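Food containers with snap-on lids: what I keep, what I store in them

I have been sorting out the container problem since April. The problem, stated plainly, is that a rectangular box with a clipped lid is two parts with separate failure modes, and most people store and replace them as one. The box survives nearly anything. The rim of the lid goes first, then the clips, and after that you own a tray.

My working set is now 9 containers, down from a cupboard I would prefer not to describe. All of them are long rectangles with rounded corners. I tried round ones for a while and gave them to Pauline Parsons, who makes soup and has the shelf depth for it. Round containers waste the corners of a shelf. On a shelf 277 mm deep, a long box goes in lengthwise with its short end facing out, and you can pull one without moving its neighbor.

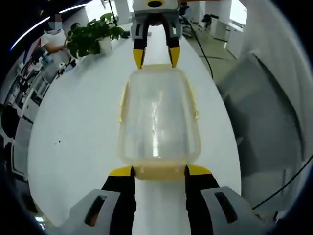 Page last changed: 9 October 2019

The plastic is translucent, clear in some places and frosted in others. Frosting matters less than I expected. You can tell rice from lentils through it, and for anything finer you need a label. I put labels on the short end, low down, clear of the rim. A label on the lid is useless once two boxes are stacked, and a label on the long side is useless on my shelf for the reason given above.

Clips are worth a paragraph. Close them in opposite pairs, long sides first. If you go around the box in order, the last clip has to pull the lid down against the three that are already holding it, and it takes the most strain every time. Thaddäus Ammann wrote to me after the previous post to argue that it makes no difference if the seal is clean. He may be right. I have had two clips crack on the old Dawber boxes and none since I changed the order, but the newer boxes are a different make, so this proves very little.

Washing: warm water, soft cloth, no scouring side. Scratches in the base hold tomato. Take the seal out of the lid if it comes out, wash it separately, and let it dry flat on the counter before you put it back. A seal pushed back in wet will smell within a week. If the seal doesn't come out, run a corner of the cloth along the groove and leave the lid standing on edge overnight.

The cloth should be an ordinary woven one. Microfiber leaves lint on frosted plastic and seems to pick up a charge as you rub. I keep a small stack of beige cotton cloths for this and nothing else, folded in thirds and then in half. A sheet of white paper under the box while it drains will show you whether the base is clean, as any residue leaves a ring on it. 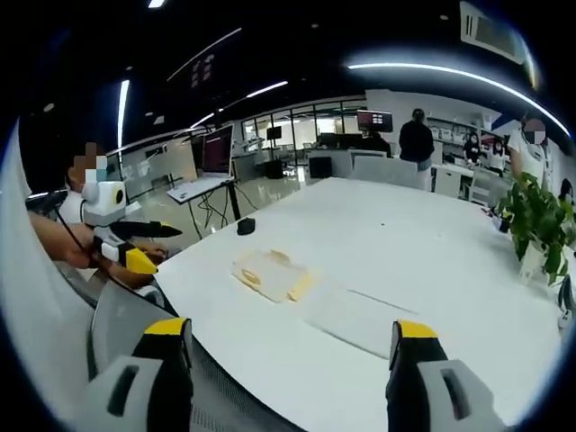 The other thing I changed was the surface. I used to sort on the kitchen counter, 474 mm of usable width between the sink and the stove, and every session ended with lids on the floor. A long white table is much better for this. You can lay out every box with its lid beside it and see at once which ones have no partner. Small dark crumbs show up on white too, so you wipe the table more often, and I count that in its favor.

Sequence for a full sort:

Empty everything out. Match each box to a lid by closing it, all clips, no guessing by eye. Put unmatched parts at the far end of the table. Check the rim of each matched box with a fingertip for nicks. Fill the box to a third with water, close it, turn it over above the sink, and hold it for a slow count of ten. Anything that drips goes to dry goods only. Unmatched boxes can go in a drawer as dividers. Unmatched lids go out.

My last sort left 6 boxes fit for liquids and three for dry goods.

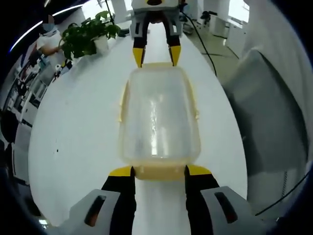

Clanow, October

A short addition on yellowing. Several readers asked whether a cream or yellow tint on a translucent container means the plastic is finished. Check first that the tint is not simply the color it was sold in, as pale yellow rims and tabs are common enough. If the color has arrived over time, smell the box dry, with the lid off for an hour beforehand. A stained box with no smell goes back in use here. A box that smells of its last contents after two washes gets used for screws.

The Brondgate set I ordered in a larger size has not arrived. When it does I will run the same water test on it and put the results under this entry.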